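3.2 Collecting the demonstrations

All demonstrations were recorded by remote control. We had first tried guiding the arm by hand, with the operator holding the wrist and pushing the gripper to where it needed to be. That works well for rigid parts, and we used it in our earlier study with the Lehner trays. With cloth it gave us two problems. The operator's hands and sleeves covered much of the wrist camera view, and the arm felt heavy enough that small corrections near the table were hard to make. A policy trained on those recordings would also have seen hands in most of its images, and there are none at run time.

For the present work the operator sat at a separate desk and moved a Retitz hand controller. Its motion was passed to the arm at a reduced scale, so that 4 cm of hand travel gave 2 cm of gripper travel. A trigger under the index finger opened and closed the gripper. The operator saw the wrist camera stream on a monitor and could also look directly at the table. We did not give force feedback. Contact with the tabletop was limited in software by a soft floor below which the arm would not go, whatever the operator did.

Two operators took part. Genivaldo Pimentel had used the controller for several months before recording began. Minttu Riihimäki was new to it and practiced for four sessions, which are not included in the data. Both were told to work at a steady pace, to avoid long pauses, and to carry on after a missed grasp as long as the garment was still within reach. Missed grasps were kept. They show the policy what to do when the cloth slips out of the fingers, and removing them made early versions of the policy freeze after a failed attempt.

Each demonstration starts with a garment lying loosely on the white table and the gripper open above or beside it. The operator takes hold of an edge, lays the garment flat, folds it, and backs the gripper away. Before each start the garment was picked up and dropped again, so that its folds and creases differed from one recording to the next. The rest of the room was left as it was. In many recordings the wrist camera looks past the table toward stocked shelves, and we did not crop or mask this part of the image. Figure 2 gives a typical view, with both fingers, the garment and the drinks shelves behind the table.

After recording, we dropped demonstrations in which the controller link was lost or the garment left the table. This left 1311 demonstrations covering seven garments. The images, gripper opening and arm pose were stored together in the Dedard format and resampled to a common rate before training.

Figure 2. Wrist camera view with the gripper open. A pale green garment lies at the left of the table, and shelves of bottled drinks stand beyond it.
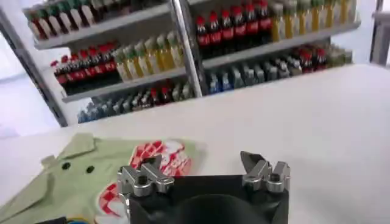

3.3 Training the policy

The policy was trained on the Clandolia cluster using the full set from Section 3.2. We held out one garment for testing and used the other six for training.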